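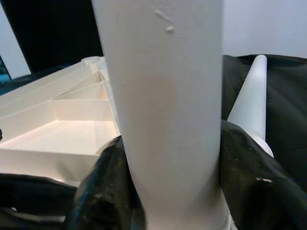
工作记录
2019年8月
记录人:Deok-su Kwon
校阅:Seon-mi Yook
项目:Rorkwood 白色圆管与分格托盘的整理、清洁及登记

一、目的

Rorkwood 项目所用白色圆管及配套托盘长期分散存放于两处柜架,登记簿与实物不符。本次工作对圆管逐一查验外观,按表面状况分类,清洁托盘后重新入格,并更新登记簿。本记录供本室人员查阅,亦作为向 Myung 提交季度物料报告的依据。

二、物料

白色圆管,哑光表面,登记簿在册523支。分格托盘,白色塑料,内有薄隔壁,格位呈阶梯状排列。中性清洁剂一瓶,无绒布若干,软毛刷2把,铅笔,标签纸。标签纸仍用 Clulis 的旧规格,新规格尚未到货。

三、外观查验

查验在北侧工作台进行。台灯改由侧面照射,正面光下不易看出管面的细小凸起,侧光下阴影清楚。此项调整由 Seon-mi Yook 提出,建议今后固定采用。

管面状况分为以下各类:

甲类:表面均匀,无可见痕迹。
乙类:有浅色污渍或变色,触摸无凸起。
丙类:有凸点、短条状凸痕或其他触摸可感的瑕疵。
丁类:裂纹、缺口或端部变形。

同一支管兼有乙、丙两类情况者,按丙类登记,并在备注栏写明变色位置。附图所示圆管即属此种:近上部有两处小凸起,一为斜向短痕,其下为一圆形小点;中部偏左另有一块浅淡的粉褐色痕迹,近似长方形,边界不甚明显。该管归入丙类,备注“中部变色”。

关于此类粉褐色痕迹的来源,目前有两种意见。Deok-su Kwon 认为系旧标签背胶残留,理由是形状近似长方形,与 Clulis 旧标签的轮廓相近。Seon-mi Yook 认为亦可能为包装纸板受潮后染色,在未作擦拭试验之前不宜下结论。两种意见均予保留,登记簿中一律写“变色”,不写“胶痕”。

四、清洁

托盘先以软毛刷沿隔壁由内向外刷除积尘,再用无绒布蘸稀释清洁剂擦拭格底,最后以清水布复擦。阶梯格最窄处布不易伸入,改用布条缠于竹签。托盘竖放晾干,不得叠放。

乙类圆管取6支作擦拭试验。试验管依次编号,先用清水,隔日再用稀释清洁剂,每次擦拭前后各作一次目视记录。试验管单独存放于南侧柜架下层,未完成前任何人不得取用。丙类圆管本次不作打磨。

暖色台灯下托盘内壁略带奶黄色,曾被误记为老化发黄。移至窗边复看,颜色与外缘无明显差别,该条误记已划去并签名。今后判断颜色,一律在日光下进行。

五、入格与标签

圆管按类别分盘放置,不同类别不得混入同一托盘。标签贴于托盘外缘,不再贴于管身。旧管身标签如已松动,可轻轻揭下;如仍牢固,暂不处理,待擦拭试验有结果后再定。

本次先完成前200支的查验及入格,其余按原柜架顺序继续。已完成部分的登记页由 Seon-mi Yook 校阅,校阅时发现两处笔误,均为类别填写错行,已更正。

六、待办

1. 擦拭试验结果填入本簿后页,并附日光下的对照照片。
2. 向 Hasimora 询问圆管出厂时的包装方式,尤其是衬垫用料及是否附有标签。
3. 确认丙类圆管能否用于非外露部位。须由 Myung 方面书面答复,口头答复不作依据。
4. 南侧柜架下层隔板略有下弯,加放托盘前应先更换。
5. 竹签与布条列入常备物料,请采购时一并登记。

全部圆管的查验定于12月前完成。登记簿原本存于办公室文件柜,工作台上仅放抄本,修改须先在原本上进行,再转抄。

补记:Hasimora 已回信,称需查阅旧单据后方能答复包装一事。来信夹于登记簿封底。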